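Tray packers, small parts – Gindeno site
Posted 4/11/14

Irnusance is hiring packers for the Postar line. The work consists of loading small bar-shaped pieces into compartmented trays by hand, checking alignment, and passing filled trays to the sealing bench. Contract length is 16 weeks, with a possible extension.

Duties
Stack pieces crosswise in columns, ends even.
Pull chipped pieces and log them by lot number.
Leave unassigned compartments clear.
Wipe trays before reuse.

Requirements
Steady hands and good close vision, corrected or not. Able to sit for two hours between breaks. Basic written English for the lot sheets. Previous bench work is useful – training is given on the first two shifts.

Pay is $689 per week, paid on Fridays' equivalent cutoff through Savolainen payroll. Apply at the front office, quoting reference 196.

Columns of pieces in a black divided tray:
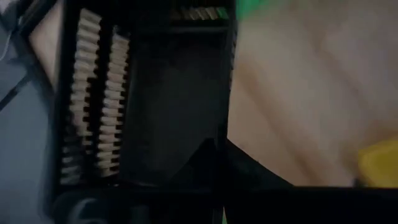 One current packer writes that the second column is the slow part, as it starts to lean if the first pieces go in at a tilt, and that new starters should ask for the narrow spacer. Spacers are kept at the bench and signed out per shift.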